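3.2 Collecting the demonstrations

The Pukside set covers one task, moving small screws with two arms at a shared white tray. Operators at Brotmont recorded 600 episodes in April. We held out 200 of these for testing.

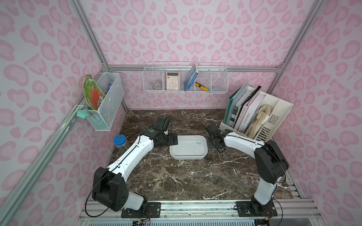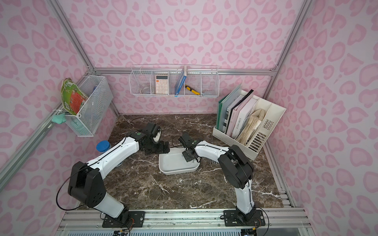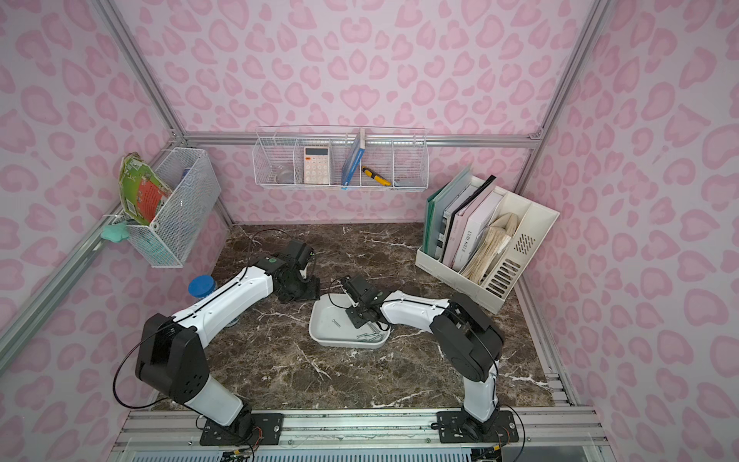
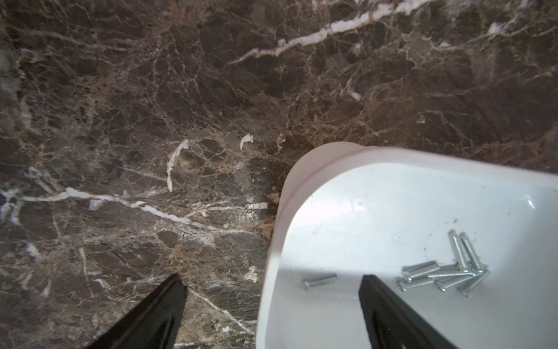
Figure 3. The tray task: three views of the workspace and, last, a wrist view.

3.3 Labels

Each episode was marked as kept or dropped by one person using Cluta. An episode was dropped if an arm stalled for more than 5 seconds.

Comments

tveit_reader 5/22/22
Are the dropped episodes in the release too?

mk
Same question. Also, what frame rate?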